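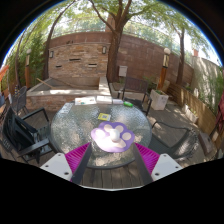 Garden Furniture > Care and Storage
Round table with pebbled glass: what to do before December?

larkstep
Posted Nov 15, 2021

Hello everyone. I have a round patio table from Zikari, with a glass top and a thin dark metal rim. The glass is the pebbled kind, smooth underneath and bumpy on the side where you put your plate. It stands on a wooden deck and we use it for everything: breakfast, paperwork, small craft things. This will be its first winter with us, and I would like to ask three questions.

First, how do you clean the bumps? When I wipe with a cloth, the dirt only moves from the high places to the low places. When the sun comes from the side I see gray spots everywhere, and from above it seems clean.

Second, is it better to take the glass out and store it inside, or to leave it in the rim with a cover? The store in Gatasow told me that a cover is enough, but they also wanted to sell me the cover, for 90 dollars.

Third, can felt stay on the glass outside? I keep a felt mat there for small objects, so that they do not roll or scratch. My sister says the color will come out.

Thank you for your patience with my English.

mossbucket
Dish soap, warm water, and a soft nail brush. Work in small circles and rinse with a lot of water while the foam is still there. The rinse matters more than the brush. If the soap dries in the low places you get a white film, and then you think the glass is ruined, but you only have to do it again.

Please do not use the pressure washer. I did, and it pushed water behind the rubber strip in the rim. It dripped on our feet for two days.

old_trellis
I agree about the soap but I do not agree about the pressure washer. On the low setting, and from a good distance, it is fine. I have done it every spring for 6 years, on a Rakon table of the same type. You should lift out the glass first and lean it on grass, with an old towel behind it.

mossbucket
If you must lift out the glass first, then it is not easier than the brush!

old_trellis
It is easier for the back. I am not young.

quietpantry
About the winter question: take it out. My neighbors left theirs in the rim under a cover. The cover made a small pond in the middle, the pond became ice, and in the morning there were little glass cubes all over the deck. They found pieces in the cracks between the boards until summer. A new top from Pietrzak was 144 dollars plus delivery, and it came in clear glass, so it did not look like the old one.

Two people should carry it. Wear gloves with rubber on the fingers, and decide where you will put it before you lift it. Stand it on its edge on a folded blanket, never directly on concrete. Tempered glass is strong on the face and weak on the edge.

old_trellis
I am sorry for your neighbors, but I think the pond was the problem and the glass was not. If you put a bucket upside down in the middle of the table, under the cover, the water runs to the sides. Mine stays out every year. Carrying a big glass through a narrow door is the more dangerous thing, in my opinion.

quietpantry
It may depend on the climate. We have hard frost here from early December. Where are you?

old_trellis
Near the coast. We have frost, but not for many days together. So yes, perhaps for you it is different.

larkstep
Thank you, this is already very useful. We are inland, with walls on the sides of the yard, so there is little wind but the cold stays. I tried the soap and the brush this morning and I think mossbucket is right about the rinse. I will take the glass inside, if I can find a place for it that is not behind the sofa.

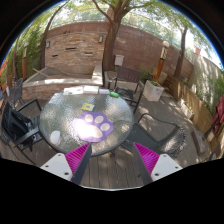

The felt is still a question for me, because I do not want to lose the habit of using it. A table with bumps is not good for small things. They stand crooked, or they roll into the rim and you hear them before you see them. The mat is the purple one in the form of a paw, with the pale toes, and as you see it gets the sun directly on one side. Papers I put along the far edge of the glass, next to the green thing, and there the texture is no trouble for them. For writing it is of course very bad, so I put a hard folder under the page.

fennel_and_rust
For the felt: your sister may be right. Wool felt usually keeps its color better than the cheap craft kind, but I would not trust either one on a table when it rains. Press a wet white tissue on one corner of the mat for a few minutes. If the tissue stays white, you can worry less. Sun is another matter. It will make the purple weaker, and on one side more than on the other if you never turn it. I turn mine when I water the pots, and I bring it in at night.

Also please look at the gray mat with the fringe, the one on the deck beside the chair. A textile on boards keeps them damp, and after a season you can find a dark shape in the wood. I would hang it up before I think about the glass.

larkstep
The tissue became a little pink, so the paw will go in the drawer when it rains. I did not think of the gray mat at all. I will put it over the wall to dry and look at the boards.

mossbucket
What about the chairs? With mesh seats I do the same soap and a softer brush, and then I tip them forward so the water does not sit where the mesh goes into the frame. And take the black bag off the chair on the left first — a bag left in one place will mark the mesh after some time.

quietpantry
I would not stack the chairs wet, either. Mine have a scratch on each arm from this.

old_trellis
If the feet have plastic caps, take those off and let the legs drain. One winter I did not, and the water froze inside and opened a leg at the bottom. That was the first time I admitted that frost can do something here also.

larkstep
I will check the caps tomorrow. One more question, for quietpantry: when the glass stands inside on the blanket, do you take the rubber strip off the rim, or does it stay there for the winter?

quietpantry
I take it off, wash it in the sink and keep it in a bag taped to the table frame. Mine was on for 3 winters before I did this, and it became hard and short, so the ends did not meet any more. Tape the bag on the underside, where it does not get sun.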